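Robots at Nolton: questions from the staff

Will I lose my job when the arm comes to my bench?
No. The 13 people of the packing team keep their contracts. What changes is the order of the tasks.

Who teaches the arm?
Soledad Begay and two colleagues from the team. You can ask her for a place in the September course.

Must I know programming?
No. The course takes 2 days and it begins from zero.

Does my pay change?
After the course you receive 300 more per year.

May I work near the arm when it is on?
Yes, if you have done the safety lesson.

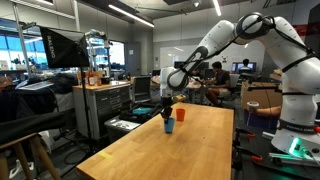 Please keep your hands away from the gripper also when it stands still. For other questions, write to Sinan Toprak.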